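Department of Mechanical and Systems Engineering
Course handout, Unit 6: Household Tasks and the State of the Machine
Prepared by the teaching staff, December

6.1 Purpose of this unit

Students will by now have completed the reading on factory automation and will have formed some view of why a welding cell can run through the night without attention. This unit turns to a harder question: whether a machine can be asked to do ordinary chores in an ordinary home, and how such a claim should be tested. The same question is then put to the small workshop, where conditions are closer to those of a home than is often supposed.

The short answer given in this course is that single chores, under stated conditions, can be done. A full round of chores in an unfamiliar home cannot yet be promised. Students are expected to be able to defend or dispute this answer with reference to the test results in 6.4.

6.2 What counts as a chore

For the purposes of this unit, a chore has a starting condition, a finishing condition, and a person who would be satisfied or dissatisfied with the result. "Clear the bed" is a chore. "Move the arm to the bed" is a motion, and is graded as such. Reports that confuse the two will be returned.

Most chores break down into travel, finding, handling and checking. Of these, travel is the most mature. A wheeled base with a good map will cross a known room reliably. Handling is the least mature, in particular where cloth, cables or doors are involved. Finding lies somewhere between, and depends heavily on light and on clutter.

6.3 The Grerum exercise

The set exercise uses the Grerum apartment, a simulated home in which students plan a tidy-up run from the bedroom to the far end of the hallway. The two views below are to be studied before the planning sheet is filled in.

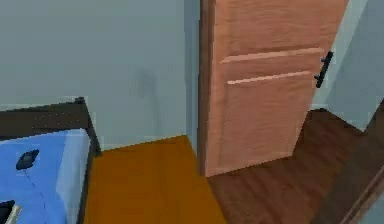
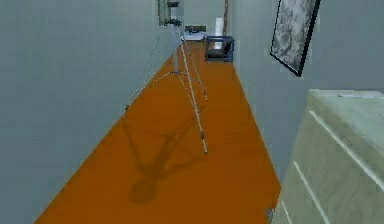 6.4 Points for the planning sheet

(a) The bedroom door. The door stands open into the room and has a lever handle. A lever is kinder to a simple gripper than a round knob, but the door must still be moved without the base being trapped behind its swing. State where the base will stand before and after.

(b) The item on the bed. There is a small dark, rounded object on the blue sheet, and a faint line below it that may be a cable. The plan must say what the machine will do if a cable is present and what it will do if there is none. A plan that assumes either answer will lose marks.

(c) The tripod. Its legs spread well beyond its head, and the cross-braces are thin. A sensor set at one height may detect the legs and miss the braces. The tripod also throws a strong shadow on the orange floor. Explain how your system would tell a shadow from an obstacle.

(d) The dresser. Opening a drawer is optional in this exercise. Students who attempt it should allow for the space taken up in the hallway by an open drawer.

(e) The cart. A tall white cylinder stands on top of the dark blue cart at the far end. Treat the cart as movable, and treat the cylinder as unsecured. Pushing the cart with the cylinder in place is permitted only if the plan includes a limit on speed.

6.5 Results from earlier terms

The course planner, Akora, was given 400 simulated runs of the complete task. Of these, 185 ended with every finishing condition met. A further 127 were stopped by the safety monitor, most often at the door. The rest came to an end without a stop and without a finished task, and this last group deserves the closest reading. In many of them the log reports success - the machine believed the item had been picked up when it had been pushed aside.

These figures should be quoted with care. They come from one apartment, one planner and a fixed set of starting positions. They say nothing about floors with a loose mat, about pets, or about a household that moves the furniture every week.

6.6 The shop floor compared

The Nakwood case, handed out in Unit 4, concerns a small joinery shop that wished to automate sweeping and the return of hand tools. Sweeping was put into service. Tool return was withdrawn after a trial, as the staff spent more time correcting it than they had spent putting tools away. Students should compare this outcome with the Arabzadeh method, in which the labor of supervision is counted as part of the cost of the chore.

6.7 Work to be submitted

One planning sheet per pair, 2 pages at most, covering points (a) to (e). Attach a short statement on which step is most likely to fail and how a person in the home would learn of the failure. Sheets are due at 4 p.m. on the last teaching day of the month - late work is handled under the usual rules.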